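Subject: Re: [trurkus-list] Episode guide, poll and the revival rumor
From: Vasanthi Iyengar

Wendell wrote:

> Has anyone heard anything solid about the Trurkus revival? My sister
> saw a post saying Sindusard had ordered eight new episodes and that
> the whole original cast was signed. I can't find it anywhere else.
>
> Also, is the episode guide still being updated? The season four page
> has two episodes in the wrong order, and the one where Nasrallah gets
> her badge back is missing its guest cast.
>
> Last thing. When do we find out about the poll?
>
> Wendell

I'll take these in order, plus one thing at the end that came up off list.

1. The revival

There is no order for eight episodes. What exists is a script for a two-hour movie, and Sindusard has paid for a second draft. The writer said this on a podcast in the spring and has repeated it since. The post your sister saw has been going around in one form or another since last winter, and the number of episodes changes each time. It was six when I first saw it.

As for the cast, two of the leads have said in interviews that they would do it if the dates worked. Neither has signed. The actor who played the harbor captain has a stage job through December and has said he won't be free before then. I would treat any full cast list as a guess until Sindusard puts one out under its own name.

Please don't forward the post to the list again. I've had three copies already.

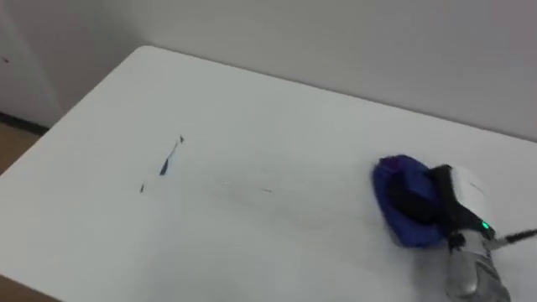
2. The episode guide

Yes, it's still being updated, but slowly. The guide covers all 156 episodes now. Seasons one through three have been checked against the discs. Season four hasn't, and that's where most of the mistakes are. The two episodes you mention were swapped when they first aired, which is why some lists have them one way and some the other. I went with broadcast order and I should have used production order, as we did for the rest. The story makes more sense that way too. In broadcast order Nasrallah mentions the ferry fire a week before it happens.

I'll fix the order this month. The guest cast for the badge episode is harder. The credits on the disc run over the last shot and my copy is too soft to read them. If anyone recorded it off the air and still has the tape, please send me the names exactly as they're spelled on screen. Don't copy them from the big database sites. They have the bailiff listed under the wrong actor, and that mistake has been copied everywhere.

3. The poll

We had 324 ballots, which is more than last time. Thirteen of those came in twice from the same address and I counted only the later one. The favorite episode is "Low Water," again. "The Long Counter" moved up to second, and the season two finale dropped to fifth. The least favorite is still the dream episode. I know it has its defenders, and they wrote some long comments, which I read.

The complete results will go out as a separate message so that people who want to keep them can find them. If you voted and would like your comment left out, tell me before then.

4. The apartment set

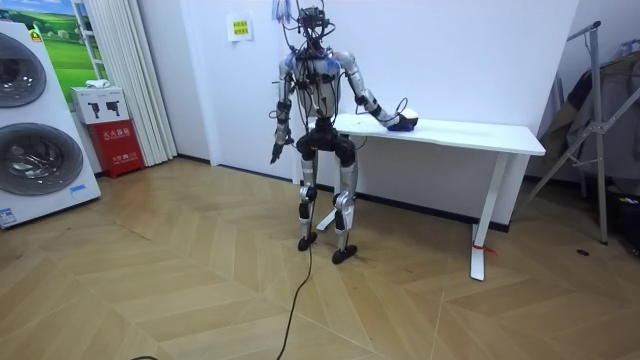
The question about the apartment came from a few of you separately, so I'm answering it once here. In the first season the apartment was a real one, rented from the owner for the pilot and then kept on. The set was built on the stage between seasons one and two, and the art department tried to match it. They got the windows and the kitchen pass-through right. They missed the floor. In season one it's light wood laid in a herringbone, the same pattern as the floor in the second picture, and from season two on it's straight boards in a darker stain. You can check this in the scene where the brother drops the keys, and again in the season two opener where she picks them up in what is supposed to be the same spot. The wall color changed as well, but the show was lit so differently after the first year that I wouldn't swear to it.

The stairs outside the door were never built on the stage. Any time somebody goes down them in a later season it's leftover first season footage, or they walk out of the door and we cut to the street. The one exception is the flood episode, where they used a staircase in a different building and hoped the water would cover it.

5. Back messages

A couple of newer members asked how to get the older discussions. The archive goes back to the first season, but message 971 and the ones right after it were lost when we changed hosts. If you have any of those saved, even in pieces, I would like to put them back. They cover the week of the cancellation and there was a long thread about the letter campaign.

When you reply to this, please trim the quoted part and change the subject line if you're only writing about one of these. Wendell, if you can send me the two season four titles as they appear on your discs, I can compare them with mine.

Vasanthi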